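Trenitz Annexe – Upstairs Workroom

The upstairs workroom at the Trenitz annexe is a long room under an exposed ceiling, with glazing down one side. The notes on this page cover the ceiling, the lighting and the blinds, and were compiled by Rekha Nambiar and Corrado Greco in December for tenants considering a similar space.

Ceiling: beams and services were left uncovered and painted white. A suspended grid was priced and declined, as it would have lowered the ceiling by 400 mm and met the window heads at an awkward height. Conduits run the length of the room. New circuits can be added from a ladder without lifting tiles.

Lighting: long fluorescent fittings, retained from the previous fit-out. Replacement tubes are kept in the ground floor store, labelled by circuit. Switching is in 3 banks, with the window bank on its own switch beside the door. 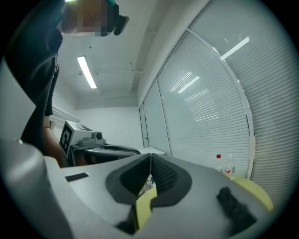

Upstairs workroom, looking towards the end wall. White ceiling with beams and conduits, fluorescent light on, horizontal blinds across the tall windows.

Blinds: horizontal slats, white, supplied by Josau to a drop of 2000 mm. Slats should be tilted before the blind is raised. Aravind Kandasamy holds the spare cords and brackets. Colour matching to the walls was done by eye against a sample card – the maker's code is in the maintenance folder.

End wall: plain white, low-sheen acrylic, two coats. No fixings are permitted without checking the service drawings first.

Tables: benches ordered for this floor are 1170 mm wide, the largest size that turns on the stair landing. Anything wider has to come up in pieces.

Further notes on the ground floor store and the Korkine Street entrance are on the next page. Corrections to Geetha Iyengar at the annexe office, open Wednesday mornings.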